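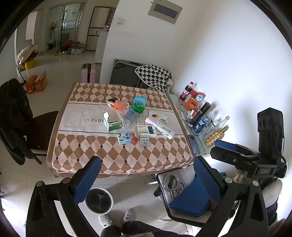

FOR IMMEDIATE RELEASE

Grorkitz publishes its first Kindero chore report: can a machine clear your table yet?

CLITDEN, November 2024 – People ask me at parties when the robot is coming to do their laundry. I run Grorkitz, a small company that works on household robots, so it's a fair thing to ask, and for years I've been mumbling something into my drink. As of today I can hand them a report instead. It's called the Kindero Chore Report, it's free, and the short answer is "some of it, slowly, if you don't mind standing nearby."

Kindero is our home chores project. We picked 60 everyday jobs, the kind you do without thinking while you're on the phone, and we gave each one to a machine with two fingers and asked it to get on with things. Wiping a counter. Pairing socks. Putting the medicine back in the cabinet. Taking a shirt off a hanger (oh boy). Each job got 50 tries, and a try only went down as a success if no person had to step in.

Nine of the 60 jobs came out good enough that I'd let the machine do them in my own kitchen. Our best result was moving an empty box from a clear table into a bin, which went right in 98 percent of tries, and yes, I know, an empty box on a clear table. I was still thrilled!

The trouble is that hardly anybody's table is clear. Mine has mail, a charger, two kinds of cold medicine and a plant on it right now. A carton by itself is easy for a gripper. Put the same carton up against a plastic bag, with a strip of pills poking out underneath, and the machine has to work out where one thing stops and the next begins before it touches anything. People do this with their fingertips and never notice. Bags are the worst. They change shape when you touch them, they shine in odd places, and the software can't decide whether it's looking at the bag or at what's inside it.

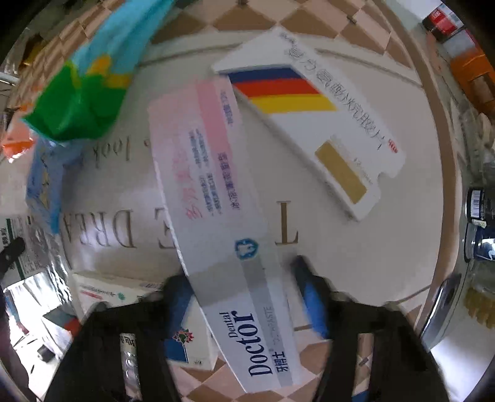
A Dental Doctor toothpaste box and a striped medicine box, with a two-finger gripper in the foreground.

Long, thin boxes have a chapter to themselves in the report. Picked up by the middle, they're fine. Picked up near one end, they swing, and then they come down on whatever's next door. We lost most of March to that one. The fix we have now is slower – the gripper nudges the box first to feel how heavy it is – and it still gets fooled by a box that's half full.

Printed tablecloths are in there too. I love a loud tablecloth, and our software does not. Big letters and patterns on the cloth get taken for objects, and I have watched a very expensive arm try again and again to pick up a flower that was part of the fabric.

A few things I'd tell anyone who's thinking of buying a home robot this year. Ask the seller to show it working on a messy table, with your stuff on it, and ask to see the whole run without any cuts. Ask how long it took. Ask what happens to the medicine, too. We don't let Kindero sort pills or decide what belongs to whom, and I wouldn't trust anyone else's machine with that yet either. Moving a closed box to a shelf is a chore. Knowing whether it's the right box is a different kind of job, and I want a person doing it.

So no, you can't have the laundry robot. Folding towels made our list of nine, but only if the towel is already lying flat, and if you've gone to the trouble of laying it flat you may as well fold it.

The next round of tests will be run with Guérin, the home goods distributor, and it takes us out of the house and into the stockroom. They have the shop-floor version of the same headache: mixed cartons, soft bags, returns that come back in whatever shape the customer felt like. I expect we'll do better on the cartons and worse on the returns, and we'll publish it either way.

The full Kindero Chore Report, including every job we failed and how we scored it, is available on request from the Grorkitz office in Clitden. Reporters who'd like to come see a test run are welcome. Bring something awkward from your kitchen drawer and we'll put it on the table.

About Grorkitz
Grorkitz builds and tests software for household robots. The company is based in Clitden and is privately held.

Media contact: Grorkitz Press Desk, Clitden

###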